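Home | Guides | Hand Tools | Fault Finding | Contact

How to find a slipping finger pad on a hand-held gripper

In our workshop at Oststead we use pairs of hand-held grippers to record kitchen tasks. The recordings are later used to teach a robot arm the same movements. This page is about one fault which cost us many recordings: a finger pad that slides on its bracket when it is loaded. The fault is small, but steel bowls make it serious, and a falling bowl next to a stove or a glass bottle is also a safety matter.

I write it in the order in which I would now do the work. The first time I did it in the wrong order and I changed a good spring.

How the fault looks

In the Bremelley set of recordings, 6 bowls were dropped in one morning. All of them fell in the same manner. The gripper closed on the rim, the lift began well, and then the bowl turned in the fingers and went down. The opening value in the log stayed the same during the whole fall. This is the important sign. If the fingers had opened, the value would have changed. It did not, so the fingers stayed where they were and something between the finger and the bowl had moved.

Please note that an oily bowl gives nearly the same log. You must exclude this first, or you will search for a long time in the mechanism.

What you need

- A small screwdriver which fits the pad bracket
- A white pencil or paint marker
- A clean cloth and washing-up liquid
- One empty steel bowl
- A kitchen scale
- A folded towel

Before you start

Put away everything that can break, and any knife. Check that the stove is off and cold. Lay the towel under the place where you will lift. If two persons work together, agree on one word for stop, and only one person closes the gripper at a time. Keep your free fingers away from the linkage arms. The space between the arm and the hub becomes very narrow when the trigger is pulled, and I have a mark on my thumb from it.

Step 1. Clean the bowl and the pads

Wash the bowl, dry it, and wipe the pads with a damp cloth. Let the pads dry in the air. Do not use solvent, as it makes the rubber hard. Repeat the lift ten times. If no bowl turns, your problem was grease and you can stop here.

Step 2. Draw a line

Open the gripper. With the white pencil draw one short line that crosses from the rubber pad to its bracket. Make the same line on the other finger. If later the two halves of a line do not meet, that pad has moved.

Step 3. Load the pad slowly

Close the fingers on the rim of the bowl while it stands on the towel. Add water to the bowl until the scale has shown 1000 g for bowl and water together, then lift it only as high as a finger is thick. Hold it and count to 10. Put it down and look at the lines. On our left finger the line was broken after the second lift. The right one was still straight.

Step 4. Tighten and test again

Remove the pad and look at the bracket. On ours one screw was loose and the rubber behind it was polished from rubbing. Clean both faces, put the pad back, and tighten the screws a little on each side in turn. If you tighten one side fully before the other, the pad will sit at an angle and it will slip again within some days. Draw a new line and repeat Step 3.

Step 5. Check the second gripper too

Many of our tasks need two grippers at the same bowl. When one pad slips, the other gripper takes the whole load and it also begins to fail. I did not think of this, and we recorded 156 more attempts before I opened the second one. Its screws were loose too.

Step 6. Return to the real place of work

A towel on a bench is very kind to a gripper. The last test must be on the counter, with the usual things standing on it, at the usual height.

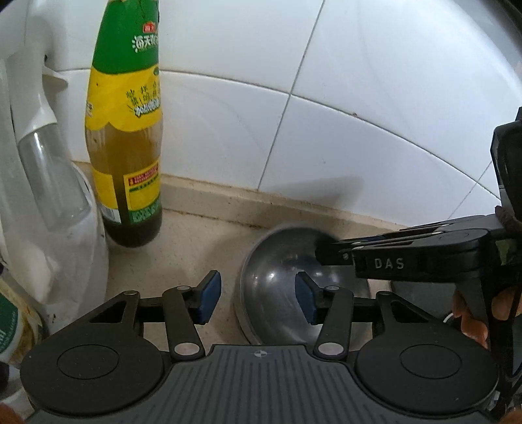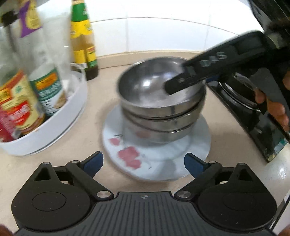
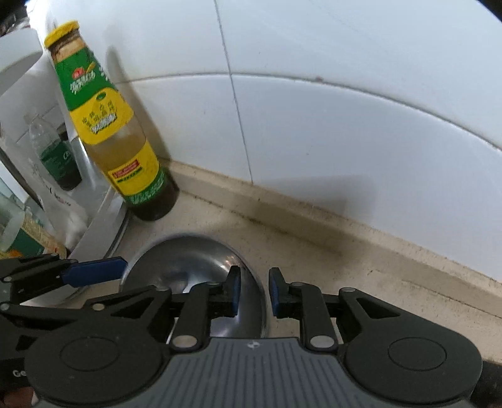 Photos: Plosness workshop, Oststead

When you test on a counter, start with a single bowl and approach it slowly. Go to stacked bowls only when the pencil lines have stayed straight with one. In a stack, be careful that you take the rim you want and do not push the fingertip between two rims, where it can stick. Keep glass bottles outside the path of the arms, and remember that the hubs are wider than the fingers and will touch things you are not looking at.

Write the date of the test on the gripper's card. We now repeat Steps 2 and 3 every Monday, and before any session with steel.

If the line stays straight and the bowl still turns, the fault is elsewhere. See our guide to worn pivots.

Last changed: 24th October

Related guides
Worn pivots and how to measure them
The Szekeres method for checking trigger travel
Storing rubber pads in summer
Reading the opening log without special software

This website uses cookies to remember your settings. Accept | Refuse | Read more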